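Search the data pages
Enter keyword ... Go

# Lolldale Windows – data card

Afonso Mendes, 18/06/2022

Lolldale Windows is a set of demonstrations of people cleaning glass and the surfaces next to it with hand-held grippers. It was made for training manipulation policies by imitation. No robot arm was used in the collection. The operator holds one gripper in each hand and does the task directly, and the motion of the grippers is recovered later from the marker cubes and from the gripper cameras.

This card explains what is in the set, how it was recorded, and what we know to be wrong with it. Please read the part "Known problems" before you train anything.

## Summary

- Episodes: 421
- Operators: 80
- Task families: 4
- Labeled segments: 3,230
- Views: head camera, left gripper, right gripper
- Language notes: English, one sentence per episode
- Contact for questions: Benvinda Frade, Endovo

## Task families

**wipe_glass** – The operator takes a cloth with one gripper and wipes a window pane. The other gripper is free, and the operator may keep it still or use it to change the fold of the cloth.

**wipe_ledge** – The same cloth, but on the horizontal surface under the window. Objects on the ledge may be moved or left where they are.

**hand_over** – The cloth goes from one gripper to the other in the air. This family is short, and many episodes are shorter than ten seconds.

**put_back** – The operator puts the cloth and the bottles back in the place given by the language note.

The families are not balanced. wipe_glass is the biggest and put_back is the smallest. If you sample by episode, you will see mostly glass, so we suggest that you sample by family first.

## Recording

All episodes were recorded at Lolldale, in rooms that people were using on the same day for other work. We did not close the rooms and we did not clear them. Furniture, bags, other people and other operators can be in view, and also what is outside the window. This was a decision of the project and not an accident. Our first set, Huvance, was recorded in front of a plain wall, and the policies trained on it became very weak when we moved the robot to another room.

Each operator received the same short instructions: keep both grippers in front of the body, start with the jaws open, and do not speak about the task while recording. There was no fixed path for the wiping. Some people wipe in circles and others go from side to side, and we kept both styles.

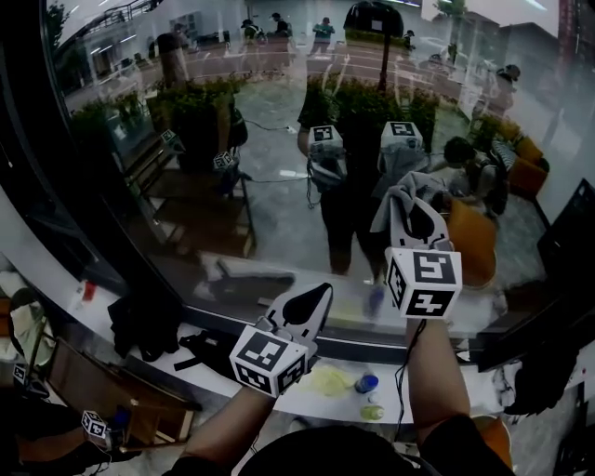

*Head view, family wipe_glass. Cloth in the right gripper; the grippers and their marker cubes are also reflected in the glass.*

The reflection is the most difficult property of this data. When the pane is in front of a lit room, the detector can find a real cube and its mirrored copy in the same image. A mirrored marker should not decode as a valid one, but with small or blurred cubes we have seen wrong matches. Our filter uses three checks: the pattern must decode without mirroring, the size of the cube must agree with the length of a human arm, and the position must be continuous with the image before. The filter is in `tools/reject_mirror.py` and you can turn it off with `--keep-all`.

A second operator may be working close to the first one. Cubes of this person are detected too, and they are perfectly valid cubes. For this reason every gripper pair has its own set of marker numbers, and the numbers of the pair which belongs to the episode are written in `meta.json` under `own_ids`. Please use this field and do not guess from the position in the image.

## Files

Each episode is one folder:

- `head.mp4` – head camera video
- `left.mp4`, `right.mp4` – gripper camera videos
- `poses.csv` – position and rotation of both grippers, with a time stamp
- `jaws.csv` – opening of the jaws, from 0 (closed) to 1 (open)
- `meta.json` – family, operator code, marker numbers, language note
- `segments.json` – start and end of each labeled segment

The time stamps of the three videos come from the same clock. The jaw values were sampled faster than the video, so you have to resample them. We give a small script for this, `tools/align.py`, which takes the nearest value and does not interpolate.

## Labels

The segments were marked by hand from the head view. We use these words: reach, grasp, wipe, refold, pass, release, idle. A wipe starts with the first motion of the cloth along the surface and ends when the cloth leaves it. On glass the moment of contact is not easy to see – the annotators looked at the gripper video when they were not sure, but small errors of some images remain.

Benvinda Frade checked a part of the labels again in March and corrected the border between "wipe" and "refold", which two annotators had understood in different ways. Versions before 1.2 do not have this correction.

## Known problems

- We do not measure force. The set can teach where the cloth goes, but not how hard it is pressed. On the robot we use a compliant controller from Morais and limit the pressure there.
- In strong light from outside, the outer faces of the cubes can become too dark to read. The gaps in `poses.csv` are left empty and not filled.
- Curved panes give a deformed reflection, and the size check of the filter is less reliable there.
- There is no label for "clean". Do not use this set to judge the result of the wiping.
- Left-handed operators are few, and most cloth work is done with the right gripper. Mirroring the images is not a solution, because the markers will be mirrored also.

## Privacy

Operators signed a consent form before recording and can ask to be removed at any time. Faces are blurred in the released videos, inside and outside of the window, and also in the reflections. If you find a face that is still visible, send us the episode code and the time and we will take the episode out until it is corrected.

## Use

The set is free for research and teaching. For commercial use please write to Endovo first. If you publish results, give the version number, and say if the mirror filter was on or off.

Related items

- Huvance: plain wall demonstrations
- Marker cube printing notes
- Morais controller settings for cloth tasks
- Lolldale Windows: changes in version 1.2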